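Plokorura pad separation fault

The Plokorura pad separation fault was a recurring defect in the Plokorura hand-held gripper, a two-finger tool used to record grasping demonstrations for training robot arms. In affected units, the soft ridged pad on the inner face of a finger worked loose from its backing while an object was being held. The fault caused dropped objects and, in a smaller number of cases, recordings in which the logged finger opening did not match the true one. It was traced to the adhesive and corrected by a change in the finger assembly.

Background

The Plokorura is carried by a person who picks up and puts down everyday objects while a camera on the tool records the fingers and the space in front of them. The recordings are later used to train control software for a robot arm fitted with matching fingers. The tool was designed by the Prusley workshop under Daranee Nakpan. It was meant for use in homes and offices, where a full-size arm would be hard to set up.

Each finger consists of a mount, a backing strip and a ridged pad. In the original version the mount was fixed with screws, but the pad was held to the strip by adhesive alone. The designers expected pads to wear out and wanted them to be easy to replace in the field.

Discovery

The first reports came from operators who noticed smooth objects slipping during slow lifts. Amnuay Somboon, who reviewed recordings for the project, at first put the drops down to operator error. New operators often close the fingers too far forward on an object, and the results look much the same on video.

A batch of 131 recordings was then checked by hand. In 12 of them, one pad could be seen to shift along its finger before the object fell. The shift was small and usually took place within a second of contact. It was easiest to see with curved, low objects such as computer mice and soap dishes, which push the pads outward and down at the same time.

Cause

Testing by Sombat Hemmin found that the adhesive softened after long sessions. Operators tended to rest the tool with its fingers closed between tasks, which kept the pads under load even when nothing was being held. The bond then crept, and the lower edge of the pad lifted first.

A second cause was cleaning. The instructions told operators to wipe the pads but did not say which cleaner to use. Alcohol wipes, which were common at several sites, got into the seam and weakened the bond further. Units cleaned with a damp cloth lasted nearly 10 weeks longer in the same tests.

Effect on training data

A dropped object was easy to find and the recording could be thrown out. The more serious problem was the recordings in which the grasp succeeded with a displaced pad. The tool works out its opening from the position of the mounts, so a pad that has moved inward makes the gap smaller than the value logged. An arm trained on such data may close too little or too late.

Clostenell, which ran the training, removed 61 recordings from its set as a precaution. Kittipong Inthanon later argued that many of these were usable, as the error was smaller than the normal variation between operators. They were not restored. 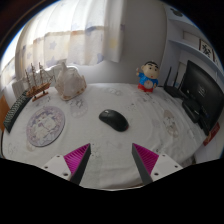

Gripper fingers with magenta ridged pads, with a computer mouse ahead of the gap between them.

Correction

A notice sent to all sites on 24th June told operators to stop using any tool with a lifted pad edge and to store tools with the fingers open. Alcohol wipes were ruled out. Operators were also asked to press each pad with a thumb before a session and to report any movement.

The revised finger uses a pad molded with a tab that slots into the backing strip, so the adhesive no longer carries the load alone. Replacement takes longer than before, and the mount has to be unscrewed. Older fingers can be converted with a kit.

No injuries were reported. The worst damage on record was a broken glass at the Steinarsdóttir site.

See also

Gripper calibration
Adhesive creep
Demonstration recording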